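Print | E-mail
Reading time: 1 minute

Brerkance launches wooden block set with its own tray

May 27, 2022

I've wanted to tell you about this one for ages! Our little team at Brerkance is bringing out the Dosow set, small wooden blocks with an open-topped wooden box to keep them in (mine lives on the kitchen table, and so do most of the blocks).
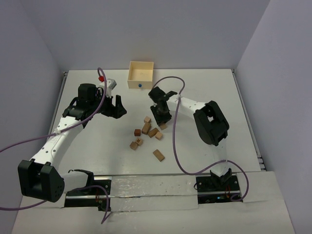

We're making 1,000 sets to start with, and 420 of those are already spoken for by shops, so do get in touch soon if you'd like some on your shelves. The rest go on sale from our Hutton workshop in July, at £19 each. Samples for reviewers are ready now – just drop us a line!

Contact: Brerkance press desk, Hutton
© 2022 Brerkance
Back to top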